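Thambiah Okonedo-Free Zone
We use cookies to remember your settings and count visits. Accept all / Manage choices

Spent Monday teaching a robot to put small things in a box. I have a degree. My mother tells people I work in AI.

For those who've asked what the job is: I hold a gripper in my hand, like the world's most expensive salad tongs, and I do a chore with it. The gripper records everything. Later a robot watches me do the chore and tries to form an opinion.

The other way is remote control. You sit in a chair at Pliten with a pair of handles and a robot across the room copies you about a heartbeat late. It's like parking a caravan by phone.

I prefer tongs. With the remote rig you can't feel when you've squashed something. With the tongs you can't feel it much either, but at least you're close enough to hear the crunch.

Rules of the tongs, as handed down by Imani Gachanja, who trained me:
Go slower than you want to.
Now slower than that.
If you fumble, keep going and fix it. The fumble is useful.

I have contributed a great many useful fumbles.

The thing you never notice about your own hands is how much they cheat. You nudge a thing with your little finger to line it up. You roll it a bit. You steady the box with your other elbow. Two flat fingers can't do any of that, so you approach a bottle cap the way a crane approaches a car.

Caps are the worst, by the way. On their side they roll. Flat on the table there's hardly anything to grab, and if you squeeze too close to the top edge they ping off like a tiddlywink. I've retrieved one from inside my own boot.

Priit Sproģis has the best cap technique in the group. He comes straight down, closes, waits a full second, lifts. I come in on an angle because I'm impatient, and I now have to live with the idea that a robot in Prarnberg is going to be impatient in my exact style.

That's a real worry, too. Maarja Ots ran a model trained mostly on one person's recordings and it did a little pause before every grab. It was his pause. He does it when he reaches for the milk.

Daily target is 18 good runs of each task. A good run means everything you meant to move got moved and you didn't swear, since the microphone is on. My record before lunch is 12. My record after lunch is a matter between me and Imani.
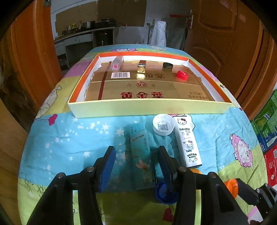
Long boxes are a different sort of annoying. Grab one by the end and the other end droops, or swings round and clears the table for you. You want the middle, fingers wide, square on. Then you have to turn it without your wrist running out of wrist.

And shiny surfaces! You get two of everything, the thing and its reflection, and only one of them can be picked up. I'm told the robot finds this confusing. I sympathise.

People keep asking if I'm training my replacement. Mate, if it wants to put lipstick in a tray 3,000 times, I'll hold the door for it.

Tomorrow is folding tea towels. Priit says they're harder than caps. I've asked for the remote rig so I can at least do it sitting down.

Comments

Saulius Paulauskas
Did tea towels last February. Pinch the corner, not the edge. You'll thank me around run five.

Sarmīte Kļaviņa
My grip strength has doubled since I started and my partner won't let me near the tongs at barbecues anymore

Maarja Ots
For the record the milk guy was very hurt. He's working on it.

Saulius Paulauskas
He's up to two pauses now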